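Bralley never rebels, whatever the tax rate
Product: Florkon
Scenario: Mahuika (community scenario, unmodified at first, see below)
Add-on: Clirnimetti consent rules
Status: Solved
Opened: Friday, August 4, 2023

Original report

Hello all! First, I love this thing. I run a political theory evening class and we've been playing Mahuika since April as a way of arguing about where authority comes from, and it beats every handout I've ever written. So please read what follows as coming from a fan.

Our problem is the province of Bralley. It will not rebel. The ruling council has taxed it to the hilt, cancelled its assembly, conscripted its young people and sold off the fishing rights, and its consent score sits at 29 turn after turn. Every other province reacts. The highlands went up in flames (in the game sense) over a salt duty! Bralley just pays.

You can imagine what this does to a class of 18. Half of them now think the scenario is making a point about habit and obedience, and we had a terrific discussion about whether people put up with bad rulers through fear or simply through being used to them. I'd be delighted if that was intended. I don't think it is, though, as the score doesn't go up when the council is kind either.

What I've tried so far:

Raised the tax in Bralley to maximum and ended the turn. No change.
Abolished tax there altogether. No change.
Restored the assembly. The event text appears ("The bells of Bralley ring all night") but the score stays put.
Logged out, logged in, tried another browser.
Loaded an autosave from turn 2. In that one Bralley behaves properly! It drops when taxed and recovers when you apologise, as it should.

So something happens between that save and the one we're playing. I have all the saves and would happily send them.

Reply from Florkon support

Thanks for the report, and for keeping the saves. Could you tell us whether a garrison was ever posted in Bralley, and whether you've edited any province tags? Please also switch on the turn log (Settings, then Scenario, then Write turn log) and play one more turn from the last good autosave.

Follow-up from reporter

Yes to the garrison! The council posted one on turn 6, after the grain riots in the harbour. And yes, a little shamefacedly, to the tags. One group wanted to mark which provinces had been occupied, so I added a label of my own, "held by force", through the scenario editor. I took it to be purely a note for us to read.

The turn log is a joy, by the way. I had no idea it was there. You can see each province being worked through in order: revenue, then grievances, then legitimacy, then consent. For Bralley it goes revenue, grievances, and then straight on to the next province. The legitimacy and consent steps never run. 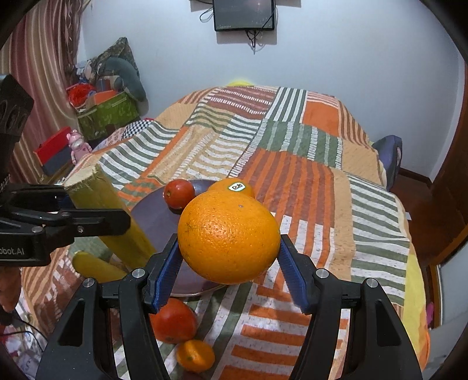 My first guess was that the garrison was to blame, so I replayed the turn without it, leaving my label in place. Same result. Then I did it the other way round, garrison posted and label gone, and the score moved! It fell hard, too, which pleased the students who'd been saying all along that soldiers in the square ought to cost a government something. So the label is what does it. I think the rules are mistaking a mark on the thing for the kind of thing it is. Take the oranges: one has a little white oval sticker on it and the big one in front of it shows just bumpy peel, and they're both oranges, with the tomatoes being the different sort. Clirnimetti seems to see the sticker and decide it has a new fruit on its hands. A province with a label is still a province, and its people still have opinions about the salt duty.

I've attached both turn logs, the good one and the bad one, and the scenario file with my label in it.

Reply from Florkon support

That is very helpful. We can reproduce it with your file. The Clirnimetti rules read the first tag in a province's list to decide what sort of territory it is. The built-in sorts are province, protectorate and free town. Your label was saved at the top of the list, so Bralley stopped being a province as far as those rules were concerned, and territories of an unknown sort are skipped. The base game reads the whole list, and for that reason taxes were still collected.

As a stopgap, open the scenario editor, choose Bralley, and move "held by force" below "province". Save, then use Rebuild Territories from the Tools menu. Don't just reload, or the old order will be kept.

Follow-up from reporter

So Bralley was outside the consent of the governed altogether and the tax office carried on regardless. I read your reply out to the class and there was actual applause. You could set that as an essay question, and I have!
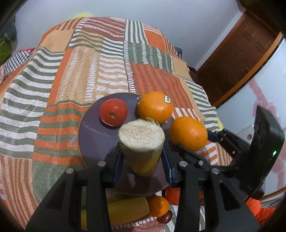 Moving the label worked, with one wrinkle. I'll write it all down for anyone who lands on this ticket from a search.

I opened the editor and moved the label below "province". Saved. Ran Rebuild Territories. On loading our current game the score was still 29, and my heart sank a bit, but that's only the stored figure. You have to end a turn before it's worked out afresh. We ended the turn and Bralley came crashing down to 6, with every grievance it had been saving up arriving together: the conscription, the assembly, the fishing rights, the lot. It rebelled at once and took the harbour with it.

Marvellous, but a touch unfair on the council, who'd been making decisions for weeks on the strength of a number that meant nothing. They did point out that real governments do this as well. Is there a way to feed the grievances back in gradually?

Also, two things I noticed in passing, in case they're any use to you. The map still showed Bralley in the unknown colour (grey) until I zoomed out and in again. And the event "A petition from Bralley" fired with an empty list of signatures.

Reply from Florkon support

Yes, there is. In the rules panel, under Grievances, set Carry over to Spread. Held-over grievances will then be shared across the coming turns. Do it before ending the turn. If you've already ended it, go back to the autosave made just before.

The grey map is a display fault and we've passed it on. The empty petition comes from the same skipped step and should fill in correctly now.

We've also changed Clirnimetti so that it reads the full tag list. If a territory has no recognised sort, you'll get a warning in the turn log in place of a silent skip. The change is in the current update of the add-on. Games in progress will pick it up after Rebuild Territories.

Follow-up from reporter

Spread is exactly what I wanted, thank you! We went back to the autosave, set it, updated the add-on, rebuilt and played on for almost 2 hours. Bralley is now slipping a little each turn and the council is having to bargain with it, which makes for a far better evening than an instant uprising. They've offered the assembly back with no power over money. Bralley has said no, quite rightly in my view, and there's now a faction that wants to be a free town.

I put my label back at the top on purpose in a copy of the game to test the fix, and consent was still worked out correctly. I then made a territory with nothing but my own label on it, and the warning came up in the turn log as promised. The petition has signatures now. The map is still grey until you zoom, but we can live with that.

One small wish for the guide: the page on custom tags says they "do not affect play". That was what led me to add mine mid-game without a second thought. A line there about the order of the list would save somebody else the bother if they're on an older copy of the add-on.

Happy for this to be closed.

Reply from Florkon support

The page on custom tags has been corrected. The map colour is being followed in its own ticket. Closing this one as solved.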